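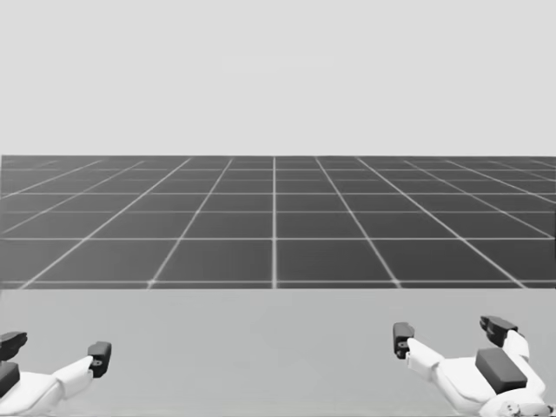 Grostirmont moves water meter reads to hourly intervals

The Grostirmont water utility will switch its remaining manually read meters to hourly electronic reads starting in March, according to a notice sent to account holders on Tuesday. The change affects 2580 residential connections in the Pugh and lower Urkel service zones. Commercial accounts were converted in an earlier phase and keep their current settings.

Under the present arrangement a reader visits each property once per billing quarter and records the register by hand. Where the lid is blocked or the pit is flooded, the bill is estimated from the same quarter of the previous year. The utility says estimated bills account for most of the billing disputes it handles in the two zones.

The replacement units are ultrasonic meters supplied by Hustero. They have no moving parts in the flow path and calculate volume from the difference in travel time between two signals, one sent with the flow and one against it. Each unit stores a reading every hour and transmits the stored set once a day, between midnight and 4 a.m. If a transmission fails, the readings stay in the meter and go out with the next one. Storage covers 100 days.

Shamim Gilani, metering engineer at the utility, said the low-flow range was the main reason for choosing ultrasonic units over a radio attachment on the existing mechanical meters. "An old mechanical register can miss a dripping toilet valve completely," Gilani said. "The flow is below what will turn the piston. Adding a transmitter to that meter gives you the wrong number more often."

Hourly data also allows a basic leak check. An account is flagged when no hour in a 2-day period shows zero use. The customer then gets a letter or, if an email address is on file, a message the following morning. The flag does not change the bill and does not trigger a visit. Properties with water softeners, livestock troughs or drip irrigation can ask for the check to be turned off or set to a longer period.

Installation requires the supply to be shut off at the curb stop. The utility gives 57 minutes as the average outage in the trial area, with most of that time spent clearing the pit and replacing corroded fittings. Customers do not need to be home unless the meter is indoors. Crews will leave a card showing the final reading of the old meter, the serial number of the new one and the time the supply was restored. The final reading should be checked against the next bill, which will combine use from both meters.

Air and sediment may enter the line after the work. The notice advises running an outside tap or a bathtub faucet for several minutes before using anything with a filter or a fine screen – this includes washing machines, ice makers and most kitchen faucets.

There is no charge for the new meter. The service line from the meter to the building remains the responsibility of the property owner, and any defect found on that side will be noted on the card but not repaired. Shutoff valves that fail during the work on the utility side will be replaced at no cost.

Rates are unchanged. Billing stays quarterly for now, although the utility is reviewing monthly billing for accounts that pay electronically. A proposal would need a separate vote and a public comment period.

Customers who do not want a transmitting meter can request a unit with the radio disabled. The unit will still record hourly values, and a reader will collect them at the pit each quarter. Requests have to be made in writing before the installation date shown on the notice. The form is available at the utility counter and on the account page under "Metering."

Work begins in Pugh and moves north to lower Urkel once the first zone is complete.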